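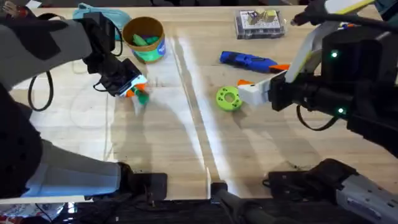 What has changed on the worktables since the last report?

The light wooden tabletops stay in use, and small objects now go back to a marked storage position at the end of each session. The table layout itself is unchanged.

Work under the Skitia budget line this period covered sorting, labeling and storage of the small-object stock. The stock list was rebuilt from the old Hamdy sheets and now holds 248 entries. Of these, 57 had no storage code and were given one in November. Duplicate entries were merged where size and color matched.

Storage. Shallow bins replaced the deep crates on the lower shelves. Canisters and other upright items are kept on a separate shelf with a raised front lip. Forty bins were ordered from Kavaletti - all were delivered and labeled on both short sides.

Table clearing. The written procedure was cut to one page. Small items come off first, then canisters. Surfaces are wiped with a damp cloth and left bare until the morning. Jasper Leemans maintains the procedure and signs off changes.

Costs. Spending on bins, labels and shelf parts came to about $2,000, within the approved amount. No transfer between budget lines is requested.

Open items. The Cinonine label stock curls at the corners on curved surfaces, and a thinner grade is on order. Codes for the upper shelves will be assigned next period, after the brackets have been refitted.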